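Reading and Reviewing Contemporary Poetry
Unit 4: The Book-Length Poem Sequence
Handout prepared by Colin Bickerstaff, revised 15 April 2026

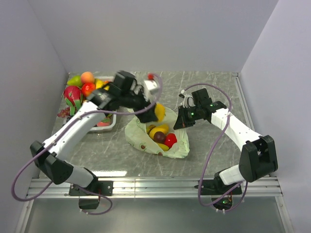 1. Scope of the unit

This unit covers the single-author collection in which the poems are meant to be read in order. It does not cover the selected or collected edition, which is taken up in Unit 6, or the anthology. The set text is Darren Kettle's Pedbridge. The comparison text is Senan Buckley's Skistunitz, of which only the first and last sections are required. Page references are to the paperback in both cases. The hardback of Pedbridge prints the notes before the poems and its page numbers do not match.

Students who missed Unit 3 should read the section on line and stanza before going further. The terms end-stopped, run-on, refrain and half rhyme are used below without definition.

2. Terms

Sequence. A group of poems arranged by the author so that the order carries meaning. The poems may have been published separately before. What matters is the order in the book.

Cycle. A sequence whose last poem returns to the material of its first. Every cycle is a sequence. Many sequences are not cycles.

Speaker. The voice saying "I" in a given poem. The speaker of one poem in a sequence should not be assumed to be the speaker of the next. In Pedbridge there are at least two, and a case can be made for a third in the ferry poems.

Occasion. The event or moment that a poem gives as its reason for being spoken. Some poems have no stated occasion. Record this as "none given" and do not supply one from the author's life.

Hinge. The poem at which a sequence changes speaker, tense, place or form. A long book may have several. The term is used in this course only and will not be found in most handbooks.

3. The set text

Pedbridge is in four parts. The first part follows a surveyor walking a parish boundary in October 1661. The second moves to the present and is spoken by a woman clearing her father's house, which stands on the same boundary. The third part consists of letters, some in prose. The fourth returns to the surveyor, now old.

The date is given once, in the title of the opening poem, and is not repeated. Readers who skip titles tend to place the first part much later, and the plain vocabulary gives them little help. Kettle avoids period spelling throughout. He uses period units of measure, mainly the chain and the rod, and these carry into the second part, where the daughter finds them in a notebook. The repeated units are the main link between the two parts before the letters begin.

Form. The surveyor's poems are in unrhymed couplets, mostly end-stopped. The daughter's poems are in longer stanzas of uneven length and run on heavily. In the fourth part the surveyor's couplets begin to run on. No poem comments on this. It is the strongest evidence that the book should be read as a cycle and it should appear in any review longer than a short notice.

Notes. Kettle adds nine pages of notes. They identify sources for the boundary walk and for two of the letters. They do not identify the house. A review may cite the notes but should make clear that the information comes from there and not from the poems.

4. The comparison text

Skistunitz is looser. Buckley wrote most of it for magazines and has said in his preface that the order was settled late. The opening section is a set of village portraits. The closing section is one long poem in short numbered parts. The two share a refrain, with one word changed. Compare the use of a changed refrain here with the use of changed lineation in Pedbridge. Both signal a return. Buckley's method can be heard at a public reading. Kettle's is mostly lost unless the listener has the page.

The middle sections are uneven, and several reviewers passed over them. Jannik Oltmanns treats them at length in the essay in the course reader and argues that the weaker poems are there to slow the book down. The essay is worth reading for its method even where the judgment seems generous.

5. Describing a sequence in a review

5.1 State the structure early. Give the number of parts and say what separates them. Two sentences are normally enough.

5.2 Quote complete units. A couplet should be quoted as a couplet. If a run-on line is broken off in the middle, mark the break.

5.3 Quote from more than one part. Reviews of long books lean on the first twenty pages, and an editor will notice.

5.4 Keep biography in proportion. Facts from a jacket or an interview may be used where they bear on the book. They may not be used to settle who the speaker is.

5.5 Separate description from judgment. A sentence such as "the third part drifts into prose" does both jobs and does neither clearly. Say that the third part contains prose, then say whether it succeeds and on what grounds.

5.6 Name at least one poem that does not work, or say plainly that none was found.

6. A worked case

Dennis Inskip reviewed Pedbridge for the Costadeo Review shortly after publication. His notice is in the course reader. It runs to almost 3000 words, a generous allowance for a single collection. Points to observe:

The structure is not stated until the fifth paragraph. By then three poems have been quoted with no indication of who is speaking.

The letters are described as "found documents." The notes support this for two of them only.

The discussion of measure is very good. Inskip lists the places where the chain appears and shows that it is always attached to a failed meeting between two people.

The closing judgment, that the fourth part is "a coda," is asserted and not argued. If the couplets have changed, the part is doing more than a coda does.

7. Assignment

Write a notice of 200 words on either book, followed by a full review of the same book. The notice is to be written first. Both are submitted together. The review should identify one hinge and defend the choice with quotation from the poems on each side of it.

The notice counts for 15 percent of the unit mark. Quotations are included in the word count for the notice and excluded for the review.

8. Reading

Kettle, Pedbridge, entire, including notes.
Buckley, Skistunitz, preface, first and last sections.
Oltmanns, essay on the middle sections of Skistunitz, course reader.
Inskip, review of Pedbridge, course reader.
Parsons, A Short Guide to Verse Form, chapters on the couplet and the refrain. The older printing is acceptable.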